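Craddock Institute, Household and Facilities Studies
Unit 2: Surfaces and Clear Work Areas
Course handout, revised 2021-09-09

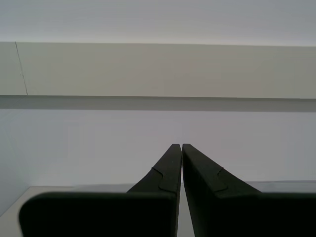
This unit continues the material on work areas begun in August. Students are expected to have read the Olwood notes on storage before the session and to bring a copy of the room plan they prepared for Unit 1.

Terms used in this unit

A work surface is any level area on which a task is carried out. A holding surface is one on which items wait before they are used or put away. The same table may serve as both in the course of a day, but the two uses should be planned separately. Much of the disorder recorded in the Zemau house study began with items left on a work surface after the task was finished.

Pale surfaces show crumbs and dark marks readily and are easy to check at a glance. Dark surfaces show dust and dried water spots. Neither is preferred in this course – the choice depends on the task and on the light in the room.

Order of work

Clear the surface before any cleaning begins. Items that belong in another room go to the holding surface and are carried out together at the end. Wipe from the back edge toward the front, using a damp cloth first and a dry one after it. Leave the surface bare for 10 minutes before returning anything to it.

Small fittings, clips and loose hardware are kept in a lidded tray. They are not to be left along the wall side of a table, where they are easily lost.

Assignment

Select one surface at home or in Room 232 and keep a written record of its use over two days. Note what was placed on it, for what task, and when it was cleared. Use the Grikus record sheet, available from the department office. Records are to be handed in at the start of the next session – late sheets will be accepted only by prior arrangement.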